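Equipment planning grant: second progress report
Cladport workshop, period ending in January
Submitted to the Perach small equipment fund

1. Where the money stands

The award was split into two parts, one for hand-held grippers and one for table fixtures and storage. The gripper part is spent. We bought two matched units with their mounting plates and cables from Fitik, and both arrived before the holiday closure. Of the fixtures part, $2000 is still open. We held it back on purpose until we had worked at the first table for a full month, and the rest of this report is mostly about how we would like to use it.

One cost came in higher than planned. Shipping on the second gripper was billed separately from the first, and the supplier would not combine the two after the fact. We covered the difference from our own supplies line and are not asking for it back.

2. Work at the first table

The first table went into use in the second week after delivery. The tasks so far are small household ones: sorting, folding, placing things in containers and taking them out again. Sessions run in the morning and stop at noon, when the room is needed for other work. We set a target of 40 usable recordings per task before moving on, and three tasks have reached it. A fourth, with small bottles, was dropped because the lids were too smooth for the finger pads we have.
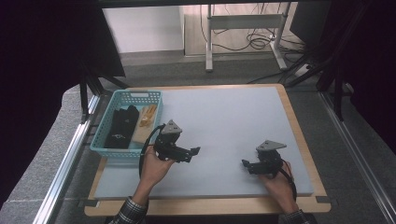
Containers and work surfaces have taken more planning than the grippers did. Our original budget had one line for "bins, assorted," and we bought too many deep ones. The grippers are bulky at the wrist once the plate and cable are on, and in a deep bin the operator ends up tilting the whole forearm to reach the bottom. An open plastic basket like the turquoise one with the gloves in it is what we now want for soft items, and we would replace the deep bins with more of that type. The foam board should stay as well. We priced a rubber mat as an alternative and it cost more without a clear benefit.

Cables are the other item we underestimated. Each gripper has its own, and operators report that the pull on the wrist gets tiring in the second hour. We would like to try overhead supports before the second table is built, so that the fix can be included in the frame order. If it does not help, we will go back to shorter sessions.

3. Second table

We asked two suppliers for quotes on a second table with aluminum rails, matched to the first. Wilczyńska quoted $3000 delivered, with a lead time of six weeks. Fitik was lower on the rails but does not cut to length, and we do not have a saw we trust for that. We recommend Wilczyńska.

The open balance does not cover that quote. We can pay some $600 from our supplies line if the fund agrees to move the unspent travel money into equipment, which would make up the rest. The travel was meant for a supplier visit that we ended up doing by video.

4. Requests

- Approval to move the unspent travel money to the equipment line.
- Approval to use the full open balance toward the second table.
- An extension of 3 months on the end date, to allow for the lead time and for setup.

We have not requested a third gripper as a spare. One unit was out of use for four days with a loose connector, and a spare would have avoided that, but the second table matters more to us this year. We will include a quote for a spare in the next report so the fund can look at it then.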